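Kilport Home Notes — damp, dust and old paper

Posted 17 Aug 2019

Quick ones this week, house is upside down. Musty books first as three of you wrote in.

Stand them up and fan the pages. Airing cupboard no, too warm. Spare room with the window on the latch, yes. Bicarb in a saucer, book in a lidded box next to it, leave it be for 28 days. Don't let the powder touch the pages.

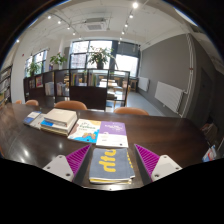
Dust along the top edge — soft paintbrush, spine outwards, always away from the binding. Grímur Blöndal swears by a shaving brush. Fine, so long as its never seen soap.

Sticker gunk on glossy covers: hairdryer on low, 30 seconds, peel slow. Still tacky? Dab of white spirit on a cotton bud. Not on cloth covers!! Ask me how I know.

Table marks. White rings come up with a bit of mayonnaise left overnight, wipe, buff. Test a corner frist.

Shelves: leave a thumb's width behind the books on any outside wall. Pack them tight and you'll get mould by September.

Next time — limescale, and Saimi Koivisto's trick for stuck drawers.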